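Search this site
Enter keyword
2 min read

Trasusley library extends evening hours from April

The Trasusley public library will stay open until 9 p.m. on weeknights starting in April, after the town council approved the extra staffing money at its last meeting. The building on Schumacher Street now closes at 6 p.m.

Library director Rania Chraibi said the change came out of a survey of 2,222 cardholders. Evening hours were the most common request, ahead of more parking and a larger children's section.

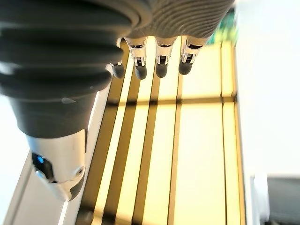 The second floor will close at the usual time, and the front desk will handle checkouts, holds and printing until 9. The Otley branch keeps its current schedule.

Council member Rafferty Dunleavy voted for the plan but asked for a report in the fall. "If people use it, we keep it," he said. "I'd like to see the numbers first."

The study room seats 36 and can be booked at the desk — groups get two hours at a time. Weekend hours stay the same.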